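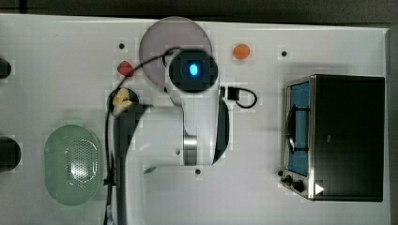 Costache Round Dinner Plate

February 2, 2026 — by Ragnheiður Kjærgaard
Filed under: Tableware / Everyday Plates

We've wanted a good, roomy dinner plate in the Trinton range for ages, and I'm so pleased to say the Costache has finally arrived! It's the plate I reach for at home when there's a big roast or a heap of pasta to serve (my family likes seconds), and it holds plenty of sauce without sending any over the side.

It comes boxed in sets of 2, and each plate measures 300 mm across. You'll fit around 46 in a deep cupboard if you run a café, though most of us are happy with six or eight. Wash it on the top rack or by hand with a soft sponge — please skip the scouring pads, they leave a haze that never quite comes off.

The matching Cevholm bowls sold out in December and are on their way back to our Clutgate shop. Orders over $60 ship free, and chipped arrivals are replaced within a month.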